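March 23, 2022

Table surfaces, small spills. Continued from the November entry on the oiled boards.

Moved to the glossy brown table by the curtain for this one. The oiled boards soaked up drops before they could be measured, which made the November figures useless for anything under a teaspoon. Gloss finish holds a drop in place long enough to get a rule across it.

Question is the same as before: how much water gets onto the table when someone fills a tumbler from a small bottle, and how far does it travel. Closau want a number for their tray inserts. They have been working from a spill radius somebody wrote on a drawing years ago and no one can find the test behind it.

Method. Bottle opened and cap put on the table, top face up. Pour to half the glass by eye, no marker line. Bottle set down to the left, still open. Wait one minute. Measure from the outer edge of the glass base to the furthest drop. Wipe, dry with the lint-free cloth, repeat. Right-handed pours only in this series. Books and desk things stay at the left end against the curtain, as they would in somebody's room. I thought about clearing them and decided against it, the insert is meant for a used table.

Results. 82 pours. Furthest drop 203 mm from the glass. Median 113 mm. No drops at all on nine pours, all of them late in the series when I had got the hang of it, so they should be treated with some suspicion. Anyone repeating this should swap the pourer every ten or so.

Most of the water that lands on the table does not come out during the pour. It comes off the bottle neck when the bottle is brought upright and swung back across. A slow return cuts it a good deal. A quick one throws two or three drops in a line, and the line points more or less along the path of the hand. This also explains why the November layout drawing looked lopsided.

Second source is the cap. Water held in the thread runs out when it is put down open side down and leaves a ring. Not a large volume but it sits under the cap and is missed when wiping. I found it on the first dozen wipes only because the cloth caught.

Thick-based glass was more stable than the thin one used in November, and did not shift when the bottle touched the rim. It touched the rim on five pours. Did not discard those.

Volume by weighing the cloth before and after. Scale drifted again. I have the readings down but would not send them to anyone. The Ereo balance is due back from service and the weighing part should be redone on that, same cloth, same folding. If it is not back, borrow the one from El-Sayed and check it against the 1000 g weight first. Last time it was read straight off the shelf and we lost a morning.

Finish. No marks left on the gloss after wiping. Did not test anything longer than the one minute wait. The Nustar sample panel is meant to be the same type of coating but came without a data sheet, so I have not put it next to this table in the summary. Will ask for the sheet.

To do:
Left-handed pours, same count.
Full bottle against half-empty bottle. Suspect the full one is worse on the first tilt.
Overnight drop on the gloss, one spot, far corner, covered.
Redraw the spill area as an oval, longer on the return side. The circle wastes tray on the left where hardly anything lands.

Layout for the left-handed series to stay as it is now, glass in the middle and cap in front of it, so the two sets can be laid over each other.

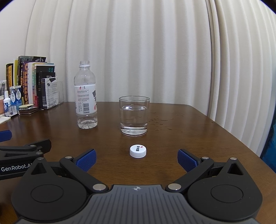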